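Canside Disc Golf Course to Reopen in August

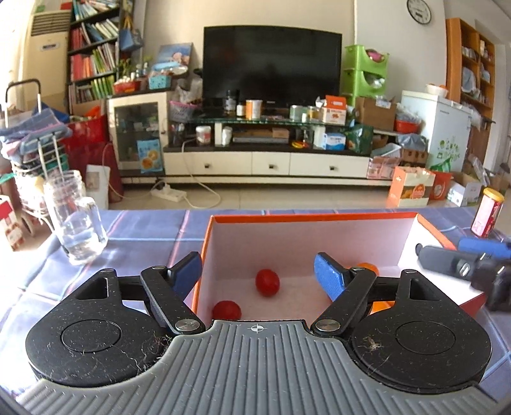

Cherry tomatoes in an open cardboard box on a checked tablecloth.

The Canside disc golf course will reopen to players in August, following work on the fairways between the fourth and ninth holes. The longest hole now measures 185 metres, and two tee pads have been moved away from the footpath.

Course manager Blagoje Todorova confirmed that 124 players have entered the opening tournament, which is limited to 200 places. Entries close on Monday at noon. Practice rounds must be booked in advance with Junpei Minami at the Girnitis clubhouse.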